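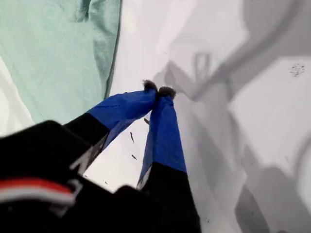

## Charity supper: kitchen tips

- Cook rice the same day and serve it within 20 minutes.
- One large pan of dumpling soup feeds up to 38 if the bowls are small.
- Put a collection tin by the till and another by the coats. 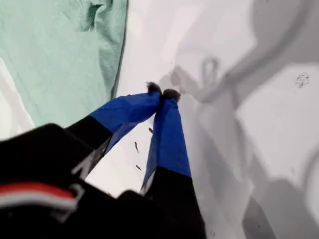

Table colours are best kept to two, so donated cloths and napkins look as if they belong together. Red and gold is usual for New Year. For our March supper in Nultville we're using bright royal blue with matt black, as in the photo. Soft creases show in the blue, so iron cloths the night before.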